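Flivby newsletter, July 2025

Workshop notes: looking after the Kenda cell

The Kenda cell is back in daily use after its maintenance stop, and several people have asked what was done and what has changed for anyone booking time on it. The short version is that the two arms, the table and the parts fixture were all checked, the fixture was replaced, and the start-up routine is a little longer than it was.

For those who have not used it, Kenda is the cell where we work on PC assembly and disassembly. A tower case is laid on its side on the slatted table with the panel off, and the arms work down into it from above. The processor and memory wait in a printed fixture to the left of the case. Everything depends on the fixture and the case being where the program thinks they are, and most of the faults logged this year came down to one or the other having moved.

The old fixture had been in place since the cell was built. Its processor recess had worn on one side, so the part could sit slightly turned. In May the pick failed often enough that people had started straightening the processor by hand before each run, and then leaving that step out of their notes. Corina Stanciu measured the recess, redrew it with a tighter corner and printed two copies. One is on the table and the other is in the drawer marked So, which is where all Kenda spares now live.

The memory slot on the fixture was lengthened slightly at the same time. Please do not file or sand either pocket if a part feels tight. Tell Corina and she will reprint it.

The bolts holding the fixture to the table were also a mixed set. They have been changed for one length throughout and marked with paint pen across the head and the plate. If the two halves of a mark no longer line up, the bolt has turned and the fixture position needs teaching again before you run anything.
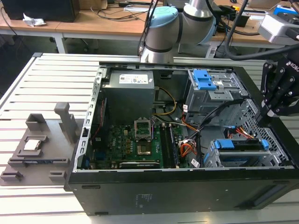 The Kenda cell with a case on the table. The processor and a memory module are in the fixture on the left, and the socket frame is up.

Cables took up most of the second day. The arm cable had been tied too close to one of the joints and the outer sleeve was rubbing. It has been retied with more slack and a new sleeve. The gripper cable was sound but has been given a wider loop. When you jog the arms by hand, watch both cables through the whole move and stop if either one pulls straight.

The gripper fingers were taken off, cleaned and refitted. One fingertip pad was split and has been replaced. The gripper was then run through 394 open and close cycles with no load, and the closing position at the end matched the one at the start. We had planned to stop sooner, but the counter was left going over lunch.

Teaching the positions again took 40 minutes, most of it spent on the processor socket. The approach height over the socket is now higher than before, to clear the frame when it is flipped up. Older programs still hold the old height. They have been moved to a folder called "before service" and should not be run until the height has been changed in each one. Flimetti, the small script that compares your saved points with the current set, will flag any that are out.

The start-up routine is now as follows. Check the paint marks on the fixture. Check that the case is hard against its stops and that loose cables inside it are clear of the socket and the memory slots. Home both arms. Run the touch test on the fixture, then on the case, at reduced speed. The test speed is fixed at 70 millimetres per second and cannot be changed from the pendant. If either touch test fails, write it in the log with the position it stopped at, even if it passes on the second try.

At the end of a session, put the processor back in its recess with the metal side up and lay the memory module in its slot. Park the arms clear of the table before switching off.

Two jobs are still open. The slats on the table need a proper clean, as grit in the grooves stops the case from lying flat, and the stops themselves are due for new rubber. Both will be done in one morning and the booking page will show the cell as closed.

Questions about the fixture or the older programs should go to Corina. Faults go in the log as usual.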